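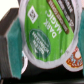

*A coffee pod between the gripper fingers, seen from the wrist camera.*

**Mistby, July.** Prerkex has released a new version of its grasp planning software for two-finger robot grippers. The update changes how the planner handles small round items packed close together, such as coffee pods.

Earlier versions picked a grasp from a single view and kept to it. The new one checks the wrist camera again during the approach and can shift the fingers up to 17 millimeters before they close. If a neighboring item blocks one finger, the planner turns the wrist and tries another angle.

"The old planner was fine with boxes," said Annelies Declercq, who leads the perception team. "Rims and curved edges gave us most of our bug reports."
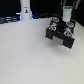
## Test results

The team logged 1187 grasps before the release. Replanning now runs 20 times a second on a standard controller, and a failed grasp is reported within 25 milliseconds. Error logs record which view the planner used for its last decision.

Kristof Lambrechts, who wrote the motion code, said the hover step above the table was the hardest part to tune.
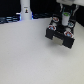
He wants to shorten that step in the next version, which will also read settings files from the older Kundlow planner. Users who have custom finger shapes will need to rebuild their gripper models before they update.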